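Loudness and Dynamic Range in the Drurkero Reissues
Project report, Music Technology II, Cledlow College
Spring term

Summary

This project compares the first CD issues of the studio albums by the hard rock band Drurkero with the remastered editions later released by Lolar Records. Loudness, peak level and crest factor were measured for every song that appears on both versions. A short listening test was then run with other students in the department. The remasters are louder in nearly all cases, and the difference is largest on the early albums.

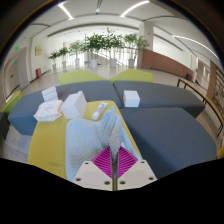
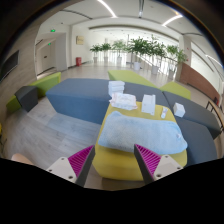
Figures 1 and 2. Light blue cloth. In Figure 2 it is folded on the yellow ottoman.

1. Background

A remaster starts from an existing stereo mix. The engineer can change the level, the tone balance and the amount of compression or limiting, but can't change the balance between instruments in any direct way. Reissues of older rock albums are often criticized for heavy limiting. In a limited track the short peaks, mainly snare and kick drum, are turned down so that the rest can be turned up.

Drurkero was chosen for three reasons. The catalog is small enough to measure completely. The band kept the same lineup for most of its run, so arrangements are similar from album to album. Both versions of each album could also be borrowed from one lender, the Botha Street music library.

The songs fall into two groups. The early albums were recorded on tape with two guitars, bass, drums, organ and one lead vocal. The later albums were recorded digitally, and most of the organ parts were replaced with synthesizer.

2. Material

The full set is 67 songs. Live bonus tracks on the reissues were left out because they have no counterpart on the first issues. One song, the closing track on the second album, has a longer fade on the reissue. For that song only the part before the fade was measured.

All discs were read with error checking turned on. Two discs gave read errors on the first pass and were cleaned and read again, after which the checks matched. Files were kept at the original sample rate and bit depth throughout.

3. Method

3.1 Measurements

Three values were taken for each file:

Integrated loudness, using the standard gated method.
Sample peak level.
Crest factor, the difference between peak level and RMS level, in decibels.

Crest factor was calculated over the whole song and again for the loudest chorus only. The chorus value was added partway through the project. Whole-song values were misleading for tracks with a quiet introduction, where a low average made the result look more dynamic than the loud sections were.

To check tone balance, each file was also split at 2,000 Hz and the level of the upper band was compared with the level of the full signal. This is a crude measure, but it is quick and repeats exactly.

3.2 Listening test

Each listener heard pairs of chorus excerpts, one from each version, in random order. The excerpts were matched for loudness before playback. Without this step the louder version tends to be preferred regardless of other differences. Listeners marked which excerpt they preferred, or marked no preference. They were not told which band was being played or what was being compared. All sessions used the same closed headphones in the same practice room.

4. Results

4.1 Loudness and crest factor

The remaster was louder than the first issue for 85 percent of the songs. In the remaining cases the two versions were equal or the first issue was slightly louder. All of these exceptions are on the last album, which was already mastered at a high level when it was new.

Crest factor fell on every early album. The drop was greatest for fast songs with constant rhythm guitar and smallest for slow songs built on organ. For the later albums the change in chorus crest factor was under 2 dB on every track, which is hard to hear in normal listening.

Peak level was at or very near full scale on all reissues. On the first issues it varied, and several early songs never came close to full scale.

4.2 Tone balance

The upper band was raised on the early reissues compared with the first issues. Cymbals and pick noise are clearer. Tape hiss is also clearer, most noticeably in the opening of the title track on the first album. No consistent change was found on the later albums.

4.3 Preference

With loudness matched, listeners were divided. The first issue was preferred more often for the fast early songs. The remaster was preferred more often for the organ songs, and written comments mention "clearer vocals" and "more detail." For the later albums the most common answer was no preference.

5. Discussion

The measurements agree with the usual complaint about loud reissues, but only for part of the catalog. The later albums were loud from the start and the remastering changed them little. Grouping all the albums together, as the first draft of this report did, hid that difference.

The preference results should be read with care. The listeners were all music students, and excerpts of a chorus say little about how tiring a full album is to hear. Tone and limiting also changed together on the early reissues, so the test can't separate the effect of one from the other. A better test would apply limiting alone to the first issue and compare that with the unprocessed file.

6. Sources of error

Disc pressings may differ within a single edition, and only one copy of each was measured. The fade on the second album was trimmed by ear. The chorus boundaries were also set by ear, using the first and last snare hit as markers, and a repeat of this step on one album moved some boundaries by a beat.

7. Further work

The vinyl editions were not measured. A suitable turntable was available only in the last week of term, and the noise floor of the test recording was too high to use. The spreadsheet of measured values and the list of excerpts are stored in the course folder under the project title.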